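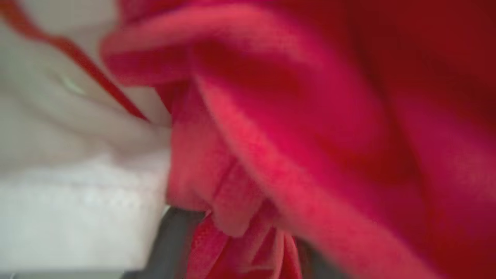
Folding a fleece throw

Shake the throw out well first (I do mine by the back door, every Sunday) and lay it on the bed with the softer side down. Smooth it from the middle toward the corners with your palms, taking your time, as fleece loves to hang on to its creases! Bring the long edges together, then fold in half twice more. Now roll it up snugly from one short end, and tuck it into your basket or onto a shelf. Ours lives in the Kindeck bin, right by the sofa.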